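Dillov open house: an afternoon with the peg kit

I drove out to the Dillov open house in September with one question in my notebook, and I'm going to tell you up front that I came home with six. We run a small repair shop (pumps, mostly, and the odd gearbox) and for a year I've been wondering whether a robot arm could take over the fiddly insertion jobs that make my wrists ache. Dillov sells a training package for that kind of work. You practice the task in simulation first, then move it over to an arm on your own bench. They call it Filen, and it was the reason I signed up.

The building is at the back of an industrial park, past a tire place, and the sign is so small I drove by it twice. Parking was easy once I found the right side. Coffee was good! There was a tray of little almond cakes too, gone by the time the second group came through, so go early if they do this again.

Wakana Kaneko met us at the door and split us into two groups. Mine started in the demo room, where Takumi Yokoyama had the simulator up and running on a desktop PC. He was patient with us, even with the man next to me who kept asking about welding. The basic task in the kit is a peg going into a hole, which sounds like a toddler's toy until you try to write down everything your hands are doing while you do it. You see the job from the gripper's side, through a very wide, round view, and it took me a few minutes to stop tilting my head at it. 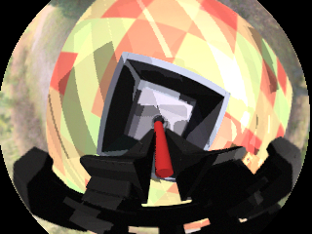 I got about ten minutes on the controls, and I was terrible. My first few tries hit the rim and skated off sideways. Takumi told me to slow down near the end and quit steering once I was lined up, and after that I got two in a row -- I may have cheered. The nice part is that a bad run costs you nothing. You hit reset and go again, and I thought about the seals I've ruined over the years learning the same lesson with real parts.

What I wanted to know was how many runs you need before the thing does it by itself. Takumi said their starter lesson uses 2000 practice runs, and that they go to 4000 for a tighter fit. The computer does those on its own overnight, so you aren't sitting there for them. The colors and backgrounds can be switched around between runs as well, so the training doesn't get hung up on one particular tabletop. I liked that. My bench never looks the same two days running.

Then we walked over to the shop floor, where Emilian Marinescu talked about the hardware side. I'll be fair here: this part was rushed. We had maybe fifteen minutes and the second group was already stacking up behind us. He went through mounting plates and cable runs (take the longer cable, he said, and I believe him) and which arms the software will talk to. Mine is an older Sendberg, and he wasn't sure. He wrote down the model and promised an email. It came two days later and the answer was yes, with an adapter.

Now, price. The starter license is $511 for the year, and that covers the simulator and the lessons for one seat. The arm is extra, naturally, and so is the setup visit if you want somebody to come out. I asked if there was a shop discount and got a very polite no.

My gripes: the manual is thin, and the chapter on making your own parts for the simulator reads like it was written for people who already know how. I'd also have liked to see the same task done start to finish on a real arm, with a real peg, and that wasn't on the schedule. Wakana said they hope to have it ready for the next open house.

I've signed up for the trial month. My nephew is going to help me draw up one of our bushings, and if we can get it loaded I'll post how it goes. The next open house is supposed to be in spring, and you can get on the list by calling the front desk.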